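Workshop notebook, Skedance bracket + stream build
Tuesday, started 9:40 am

Back on the overlay today. Group stage of the Skedance open is two weeks out and the scoreboard still drops series scores when a match gets remade. Tươi Lưu has the observer PC, I have the bracket server. Notes as I go, sorry for the mess.

Coffee first. Then cables.
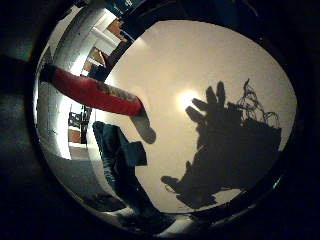
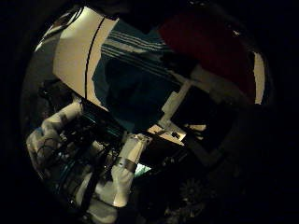

Ceiling and overhead light in the first one, teal stripes and dark red in the second.

10:15. Reproduced the remake bug. Start a best of five, play game 1, abandon game 2 before kickoff, relaunch. Overlay goes 1-0, 0-0, then stays 0-0 until somebody scores. Bracket server has the right number the whole time, so its the overlay's fault. It clears everything on "lobby created" and never asks for the series again.

Fix: on lobby created, keep series score, only clear the match clock and goals. Pull series from the bracket server every 8 seconds as a backstop. Tried 4 first, worked fine but the log fills up like crazy and you can't find anything.

10:50. Ran it against the Fumuvia vs Barajas replay set from the spring qualifier. Held through both remakes. Held through a forfeit too, which I wasn't even testing. Good.

11:05. New problem. Kirkavero changed their team name in the signup form between round 1 and round 2 (added a tag at the front) and the overlay now thinks they are two teams. Old matches under the old name, new matches under the new one. Standings page shows both. Need to key on team ID and stop keying on name. Should have done that at the start. Old code, my code, no comments.

11:30. Team ID swap done on standings. NOT done on the lower third or the caster sheet. Do not push until all three are in.

Tươi asks if casters can type over a team name by hand for pronunciation. Yes but only on the caster sheet, never on the overlay. Last season someone typed a joke in there and it went out on the main stream for an entire game.

Lunch.

1:10 pm. Observer PC. Frame rate is steady at 60 on the capture side but the program feed stutters when the replay wipe fires. Not every time. Tươi thinks it's the wipe file itself, it's huge, she exported it with full alpha and no compression. Swapped in a smaller version, ran the wipe over and over, no stutter. Swapped the big one back, stutter came back on the second try. So that's that. Smaller file stays. Looks a tiny bit crunchy on the logo edge, I can live with it, Tươi cannot, she will re-export tonight.

1:45. Stream delay. Set to 3000 ms for the test and the caster audio came out ahead of the picture. Audio goes around the delay filter becuase it's on its own scene. Moved it under the main scene. Lips match now. Real delay on the day will be a lot longer, rules say long enough that players can't snoop, need the exact number from the admin doc. ASK.

2:20. Lower third now on team ID. Caster sheet next.

2:55. Caster sheet done. Imported the Kirkavero mess again, one team, right record, both matches listed. Pushed to the test branch. Tagged it so we can roll back.

3:10. Side thing. Seeding for round 2. Current rule breaks ties on head to head, then goal difference, then coin flip. The code does goal difference FIRST. Nobody noticed last season as there were no ties that mattered. Swapped the order. Wrote a small test with three teams tied in a circle (A beats B, B beats C, C beats A) and it fell through to goal difference like it should. Coin flip still just picks the lower ID, thats not a coin flip. Leave it for tomorrow, put a note in the file.

3:40. Tried the full run with both of us. Me on the bracket, Tươi observing, private match with bots. Went ok. Things I wrote down while it ran:

- boost meter overlay sits on top of the player name if the name is long
- goal sting is way too loud next to the casters
- series pips fill from the wrong side for the orange team
- "Match Point" banner came up one game early in best of seven, looks like I hardcoded five

Fixed the banner on the spot. Pips fixed. Goal sting pulled down, Tươi says still loud, pulled down again. Name overlap still open.

4:30. Talked about whether to run a second observer for semis. I say yes for the free camera, Tươi says it doubles the number of things that can go wrong and we only have one decent machine. She's probably right. Parked.

Left for next session:
- long names over boost meter
- real coin flip
- delay number from admin doc
- re-exported wipe from Tươi, rerun stutter test
- Barajas logo is still the old one, mail them

Test branch is running overnight on the bracket server with fake matches. Don't restart it.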